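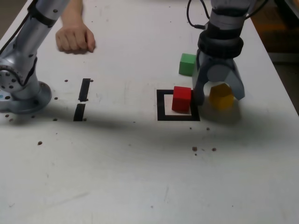
Estport Toy Library reopens in Hennessy Street with 600 toys to borrow

ESTPORT, 26th January - Well, we did it! After a long winter of sorting, scrubbing and arguing over shelving, the Estport Toy Library has a proper home at last, and I'd love you to come and see it.

I'm Archie Haldane and I run the place. I started it in my garage with two tubs of my own kids' old toys and a notebook to write down who had what. The notebook has retired. We now have 600 toys, games and puzzles on the shelves at the old Berunis shoe shop on Hennessy Street, and every one of them can go home with you.

It works much like borrowing a book. A family membership is $50 a year, and you can take out five things at a time and keep them for 27 days. (Why 27? I miscounted on the first set of cards and everyone got used to it.) Grandparents, daycares and home schoolers can all join on the same terms.

The building blocks go out more than anything else, and our colour sorting games are close behind. We've also got dress-ups, train track, ride-ons, a marble run that takes up most of a living room, and a shelf of board games for the grown-ups. If a piece goes missing, just tell us when you bring the box back. We keep a jar of spares and we don't charge for the odd lost block.

The paint and new flooring came from Drika, our neighbours two doors down, who also let us store everything in their back room from October until the keys came through. I owe them a lot of coffee.

Membership forms are at the front counter. Bring something with your address on it, and bring the kids - there's a play corner, so you can fill out the form in peace.

Media contact: Archie Haldane, Estport Toy Library, Hennessy Street | © Estport Toy Library | Back to top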